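Workshop > Posts > Aldana Espinoza

Gripper service on the Rornus cell this month. Cycle counter read 422 when I stopped it.

Backed off both fingers, wiped the pads, checked the screws. One was loose, so I reset it and marked it with paint.

Then I dropped the closing force from 300 to 240. Norbert Kubíček wanted it lower — I want to see a week at this setting first.

Snack packets on the gray floor, wrist view:
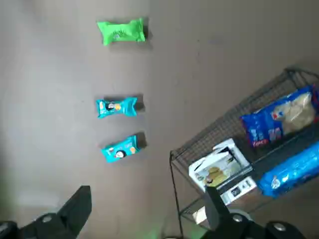
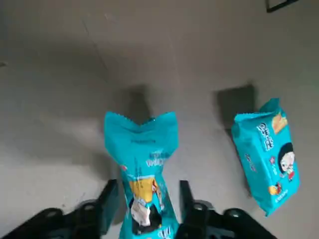 How often do the finger pads need cleaning? Every 30 cycles with a dry cloth, and sooner if packets start to slip.

Next job is the wrist cable. It rubs near the second clamp and I have a longer sleeve on order from Hoxha.

Contact | © Rornus workshop notes | Back to top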